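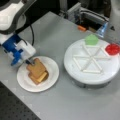
Sandwiches for a Crowd: Setting Up the Counter
by Tumelo Makhubela
Kitchen Notes, Nastesthorpe

Most of the time in sandwich making goes into reaching. If every filling has its own spot, you can put together 10 sandwiches without walking to the fridge once.

Start with the bread. Keep it on a flat plate close to your working hand, and stack it low so the top slice doesn't slide. Toast keeps its crunch longer if it cools on a rack first.

A turntable does the rest. Divide the top into sections and give each filling one: bread, cheese, patty, lettuce, tomato. Turn it in the order you build.
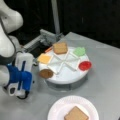 Kitchen Notes, No. 11, p. 440

Set tomato slices on a paper towel for a few minutes and salt them last. Dry the lettuce well. Cheese slices separate more easily straight from the fridge, so leave them there until the patties are done.

Clear containers are worth having for sauces and small extras. You can see what is running low, and they go back in the fridge with the lids on. 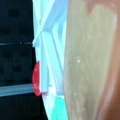

Label the lids with tape and a marker, and write the date on them too. Reader Mandla Zulu of Kalumside puts the label on the side as well, for containers kept on a high shelf.

When you finish, wipe the turntable with warm soapy water and dry under the rim, where crumbs collect. Cooked patties go in the fridge within two hours.

Next: freezing bread in small batches.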